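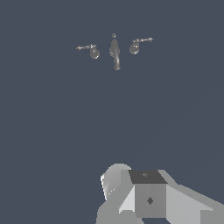 The **Stulura faucet fault** was an error in a robot training simulator, Stulura, made by the software firm Indelier. It let a simulated arm score a lever turn as complete when its gripper had not touched the lever. The test fixture was a widespread faucet set, with a central spout and two separate lever handles, modeled with no sink or countertop under it. Critics have said that a fixture with nothing to hold it down was a poor choice for a contact test, and Indelier has never answered the point in any detail.

## Discovery

The fault was reported by Marleny Villca, a test engineer at Lestdale, who was reviewing 586 recorded runs. In 70 of them the log showed a finished turn with zero contact force. Indelier first called these "logging noise" – a description it later dropped.

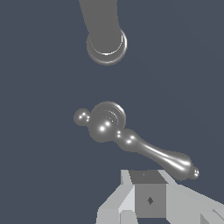

*This page was last changed on 9 December 2024.*

## Cause

According to Villca's report, the simulator used a simplified outer shape for each handle, and that shape reached well past the visible metal. The long taper of the lever and its paddle-like end were the worst affected. A gripper could enter the shape while still clear of the handle. Octavio Arboleda of Indelier blamed an outdated model file. No copy of the file has been released, so the claim rests on his word.

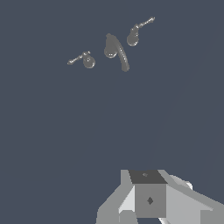
LESTDALE, November – Indelier issued a corrected version and said the matter was closed. Roxana Mamani, who repeated the test independently, found 4 false completions in 32 runs, all on the same handle. The firm disputes her settings but has not published its own.

## Safety questions

Indelier maintains that no physical equipment was put at risk. Genivaldo Holanda has questioned this, noting that control software trained on the faulty runs was passed to the Quintero project before the fault was known. Whether it was retrained is not on record.

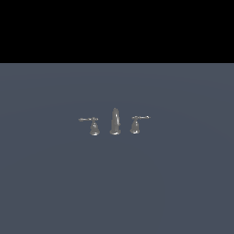
*The three-piece faucet set, standing on the simulator's ground surface.*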